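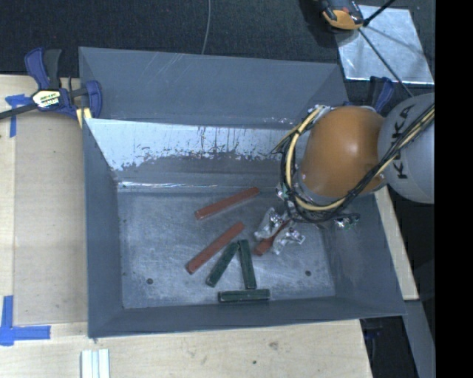

Regula Berchtold had the night shift at Reisinger because she had asked for it. The pay was better by a little and there was less talking. The shop made brackets and small frames, and the bars for them came in two colours. Someone had to sort them. For eleven years that had been her, and now it was supposed to be the arm.

It had come from a firm called Graroston in September, with a man who stayed for 5 days and then went home to Skirden. He left her a folder and a telephone number. The software was called Rerisetti and it had its own page in the folder, mostly about what not to press.

"You only need to watch it," the supervisor said. "Write down when it stops."

She wrote down when it stopped. It stopped when two bars lay across each other. It stopped when a bar had rolled up against the wall of the bin and the fingers could not get round it. Sometimes it picked one up, carried it halfway and let it go, and then went on to the tray and opened its fingers over nothing. She had a column for that as well.

The target was 800 bars a shift. On the first night it did 110. Regula could do 110 before her first cup of tea, and she said so to the supervisor, who told her it would learn.

"When?"

"It's on a schedule."

In the second week her sister rang during the break. She had seen something on the television about machines that folded shirts and emptied the dishwasher, and she wanted to know if Regula's could do that.

"It can do red bars," Regula said. "It's not so good at green."

"Why not green?"

"They're shorter. They end up in a heap."

"Could it do a cutlery drawer?"

Regula thought about her own cutlery drawer, which had string in it, and a candle, and the key to a shed she no longer owned. She said she didn't think so. Her sister said that was a shame and went on to talk about the boiler.

After the break the arm had stopped again. A green bar was lying along the front wall and the screen showed a message she had seen 40 times that night. The folder said to clear the fault, press resume and let the machine try again. She cleared the fault and pressed resume. The arm went down, closed next to the bar, came up and stopped.

She pressed the red button, checked that the light had changed, and leaned over the side. She moved the bar a hand's width towards the middle and turned it so it lay by itself. Then she stood back behind the line and started the arm again. It took the bar on the first try and put it in the tray.

There was no column for that. She looked at the sheet for a while, wrote the time in the margin and put "moved one" beside it. Before morning she had written it again so often that she had to carry on over the page.

The supervisor came in at six and read the total off the screen.

"That's much better," he said. "What changed?"

She handed him the sheet and went to get her coat.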